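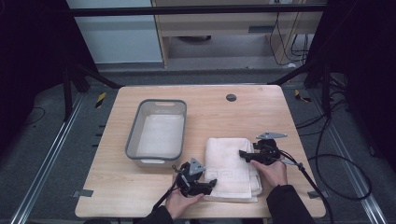

News > Press Releases > Elections

Vanetmont Opens Its October Primary to Every Registered Voter

VANETMONT, July 5, 2022 – Voters in Vanetmont will pick their own nominees for town council this fall, in the first open primary the town has ever held. The Vanetmont Board of Elections approved the final rules last night, and we couldn't be happier to share them!

Until now, candidates for council were chosen at party meetings that few residents knew about and fewer attended. Last year 657 people took part in those meetings across the whole town. Under the new rules, any registered voter may take a ballot in October, whether or not they belong to a party, and the names that come out of it go straight to the general election.

All 5 council seats are on the ballot. Each ward elects one member, and the fifth seat is filled by the town as a whole. Voting will take place at four sites:

Ward 1: Halliday School gymnasium
Ward 2: Zolano Street Library, lower level
Ward 3: Town Hall, main lobby
Ward 4: Flovora Community Center, north entrance

Ward 4 voters should take note of the change. Their old site on Mill Road has been closed for roof repairs, and the Flovora center has more parking and a ramp at the door. Cards with the new address will be mailed to every household in the ward.

Anyone who wants to run can pick up a nominating packet at the clerk's window starting today. Ward candidates need signatures from voters who live in their own ward. Candidates for the townwide seat may collect them anywhere in Vanetmont. Petitions must be turned in on paper, with original ink signatures, and the clerk's office will post the list of accepted names as soon as the check is finished.

A candidate who wishes to leave the race has to sign the withdrawal form in person at the clerk's window and show photo ID. Letters, emails and forms carried in by someone else will not be accepted. The Board added this rule after residents asked for it at the spring hearings, and it passed without a single vote against.

The hearings themselves were a joy to be part of. People came with marked-up drafts, good questions and strong opinions – some of them about the size of the print on the ballot, which will be larger this year as a result. The sample ballot is on display at Town Hall, and comments on the layout are still welcome.

The Board is also hiring poll workers for all sites. Training is paid, no experience is needed, and high school seniors who are registered to vote may apply. Applications are at the clerk's window and at the front desk of the Zolano Street Library.

Voters who have moved since the last election should update their address before the primary. Mail ballots can be requested by phone, by letter or at the window.

Media contact:
Vanetmont Board of Elections
Office of the Town Clerk, Town Hall, Vanetmont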